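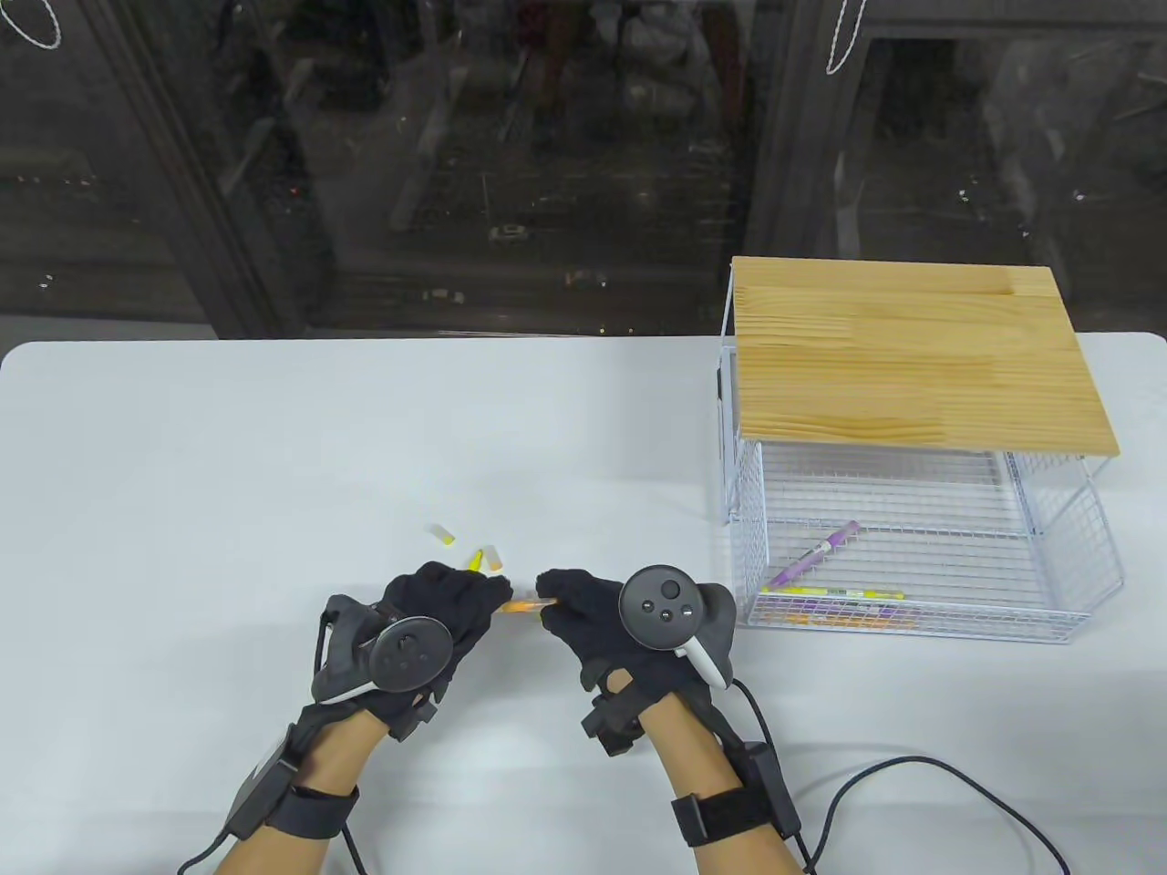 Bernadette Sorensen reckons a cap belongs back on its pen within the minute, and she talked me into making that the first rule of the Gruncombe pen sort.

# Gruncombe pen sort

A record of every marker and highlighter in the craft room drawers -- all 305 of them! Each gets one row in `pens.csv`: colour, tip, cap, and whether it still writes.

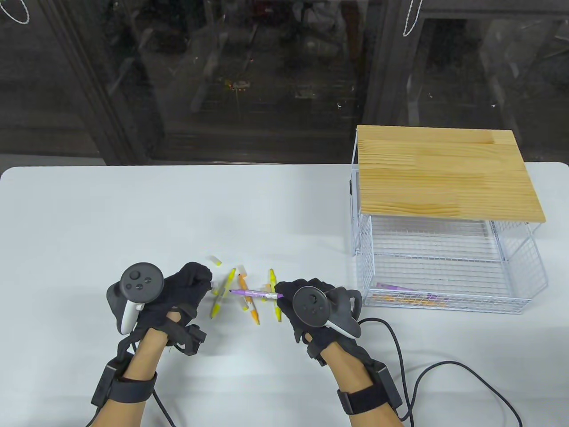 *Purple marker, white table.*

## Columns

- `colour`: plain names only (purple, orange, yellow)
- `cap`: `match`, `odd` or `none`
- `writes`: `yes`, `faint` or `no`

I love how much the `cap` column shows. Odd caps still count as caps, so please don't mark them `none`. Highlighters go in the same file,

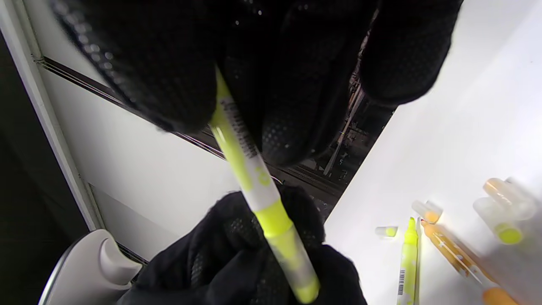 with `chisel` or `round` under `tip`, and anything `faint` gets a second try on Sunday before it goes in the recycling box. 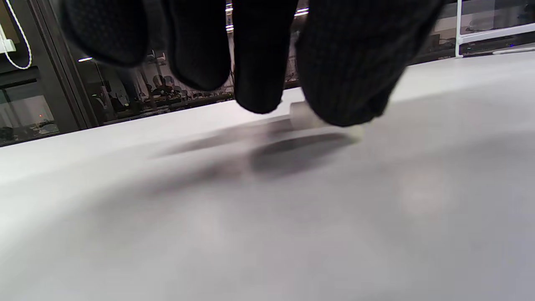 Tobias asked whether spare caps deserve a file of their own, and they've now got one: `caps.csv`, 122 rows so far. Additions very welcome!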